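Clustomell Demonstration Learning Project
Interim Progress Report to the Sydorenko Fund
Submitted by the Wullgate Manipulation Laboratory
6/28/26

Summary

This report covers the second period of the Clustomell project, which studies how well a robot arm can learn everyday sorting and packing tasks from demonstrations given by people. The work plan for the period called for a complete set of remote-control demonstrations on the pick-and-place task, a smaller set given by hand guidance, and a first comparison of the two. The remote-control set is complete. The hand-guided set is behind schedule, and the comparison has been moved to the next period as a result. No change to the total budget is requested.

Demonstration collection

The target of 4,000 remote-control demonstrations set out in the grant agreement was met. A demonstration is counted when the operator picks up one item from the table, releases it inside the container and returns the arm to its starting position. Attempts in which an item was dropped outside the container are stored separately and are not included in the total. They have been kept because the Fund's reviewers asked at the last meeting whether failed attempts could be of use in training, and the laboratory intends to test this.

Hand-guided demonstrations, in which the operator holds the arm and moves it through the task, have proved slower to record than planned. The joints are stiff when moved at low speed, and operators reported tired wrists and shoulders well before the end of a session. Sessions were therefore limited to 30 minutes, with a change of operator after each one. The quality of the recordings improved, but fewer were completed per day. The laboratory also found that operators tended to stand where they blocked the side view of the table, and a number of early recordings had to be set aside for this reason. Floor markings have since been added.

Equipment

The Holden control station was installed at the start of the period and has been in regular use. Two faults were recorded. The first was a delay between the operator's movement and the arm's response, which was traced to a network setting and corrected. The second, a worn trigger on the hand controller, required a replacement part and cost the project four working days. A spare is now kept on site.

Training of operators

New operators now complete a short practice course before their recordings are accepted. The course begins with single items on a clear table and moves on to mixed items placed close together. Most new operators closed the gripper too early in their first session and pushed the item away. Practice with the round items corrected this more quickly than written instructions did, and the written guide has been shortened accordingly.

Task setup

The task uses plastic toy food and a clear storage bin on a wooden table. Toy food was selected for its range of shapes and colors and its low cost. Items are laid out by the operator before each run without a fixed pattern, so that the arm does not learn to reach for one place on the table.

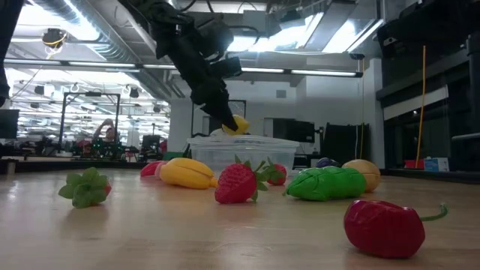 Round items continue to give the most reliable grasps under remote control. The long, curved and leafy pieces are harder, and operators differ in how they approach them — some grip across the middle, others at one end. The project has decided not to impose a single method at this stage. The clear bin has also presented some difficulty, as operators working from the camera view alone find it hard to judge the height of the rim. A second bin of solid color has been ordered so that the two can be compared.

Work planned for the next period

The remaining hand-guided demonstrations are scheduled for completion by the end of October. Training on the remote-control set will begin before then and will proceed in parallel. The comparison of the two methods will follow once both sets have been checked and labeled.

The laboratory asks the Fund to approve the revised date for Milestone 2. Staff time already assigned to the comparison will be carried forward, and a revised schedule is attached as an annex to this report.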